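Stikano – readme for the basket pattern files

Version of 2020-01-31. Plain text patterns for coiled baskets and bowls, plus the word list. Read this first, then open patterns.txt 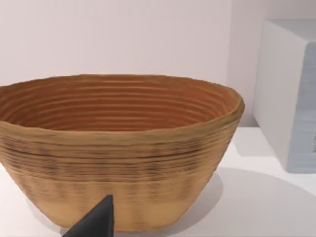 Kelly Crabtree wrote back on the last version that the old readme told you how to open the files but never said what a "round" was, and she had unpicked most of a base before working it out. Fair. Fixed below.

What a round is

One full trip of the coil, back to the start marker. Ovals too – a round goes along both long sides and both ends. Move the marker up every time. The pattern files assume you do.

What's in the folder

patterns.txt – 57 patterns, one per block, blank line between blocks
stitches.txt – stitch names and short directions
words.txt – 471 words and phrases, with the spellings people actualy use
changes.txt – what moved since May

How a pattern block is set out

First line is the name. Second line is shape: round, oval or other. Then core, then wrap, then base, walls, rim, in that order. Sizes in centimetres, always across the widest bit. If a size is missing it was missing on the paper copy and I haven't guessed.

"Core" is the stuff inside the coil. "Wrap" is what goes over it. Some of the older sheets had these the wrong way round, Brenda Furnival went through and swapped them back.

Where the patterns came from

Mostly the Nyberg evening class handouts, typed up by Beverley Hulme and me. 20 came from Lauri Harju, translated, so the wording is a bit stiff in places. All used with permission. Ivan Tkachuk sent the rim notes.

Known problems

– Potarmont oval: base instructions stop at round 2. Second page lost. If you have it please send.
– Some blocks say "raffia" for anything thin and bendy. Treat with care.
– Stitch names differ between stitches.txt and the Harju patterns. Both are in words.txt so search there.
– Accented letters may come out odd in older programs. Save as UTF-8 and try again.

Not included

Dye recipes. Prices. Handles – seperate folder, half done.

Using it

Copy it, print it, hand it round a class. Keep the names on. Please don't sell the files. What you make from them is yours, sell as many as you like.

Corrections

To Beverley, with the pattern name and the line you mean. She does them in batches, so give it a while.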